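Dredance publishes working rules for robots that share rooms with people

Protcombe, January – Dredance has published a set of working rules for two-armed robots used in offices, meeting rooms and other places where people are not kept behind a barrier. The document, called the Protcombe Code after the town where it was drafted, is free to download and may be copied by any employer or supplier.

The code deals with ordinary indoor jobs such as fetching files, opening cupboards and clearing shelves. It does not cover factory cells, vehicles or medical equipment, and it does not replace the machine maker's own instructions or any legal duty on the employer.

Dredance began the work after member firms said they were each writing their own site rules and getting different answers to the same questions. How near may a person stand while the arms are moving? Who may open a door the robot is already working at? What happens to a key left in a lock?

The drafting group reviewed 1,919 logged tasks supplied by members. In 153 of them the operator had stopped the robot by hand. Most of those stops were made while a door or drawer was open, and in many cases a person was standing close by.

Two firms, Thiele and Bastholm, used the draft text on their own sites before it was made final. Their comments led to 412 changes, many of them to wording that floor staff found hard to follow.

Furniture gets a chapter to itself. A hinged door moves through an arc that takes up floor space, and its hinge side can trap fingers, whether they belong to a person or a machine. The code asks sites to treat the whole sweep of a door as part of the robot's working area, even when the door is already open and still. 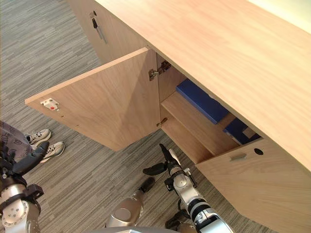 Aníbal Valente welcomed the chapter but said it should have gone further on feet. Most site rules he had read were written with hands and heads in mind, he said, and a low cupboard brings the arms down to floor level, where people tend not to look. He would like the next edition to set a minimum standard for footwear as well as a standing distance.

Dredance said it would look at the point when the code is next reviewed. The present text says that anyone within reach of the arms must wear closed shoes, must be able to see both grippers, and must have agreed a stop word with the operator before work starts.

Other main rules in the code are as follows.

One person is in charge of the robot at any time, and everyone in the room knows who it is. A change of operator is spoken aloud and written down.

Only one party works at a door. If the robot is opening, closing or reaching through it, people keep their hands off it until the arms have drawn back and stopped.

Keys are taken out of locks before the task begins, unless turning the key is part of the task.

The speed of both arms is lowered whenever a person is inside the working area. The lower limit applies to the arm that is idle as well as the one in use.

Shelves are checked by a person first. Glass, liquids and anything private are removed, and the check is noted in the task log.

Logs are kept for every stop, including those where nothing was touched or damaged. Dredance said the short stops had been the most useful part of the review – and the part most often missing from members' records.

Sites that wish to say they follow the code must carry out a self-check using the form at the back, and repeat it when the robot, the room or the furniture is changed. There is no fee and no certificate. Dredance will keep a public list of sites that have sent in a completed form.

The code and the self-check form are available from the Dredance website. Printed copies can be requested from the Protcombe office, which is also taking comments for the second edition.

Notes to editors

Dredance is a membership body for firms that supply or use service robots indoors.

The 1,919 tasks reviewed were supplied without the names of staff or customers. The task records themselves will not be published.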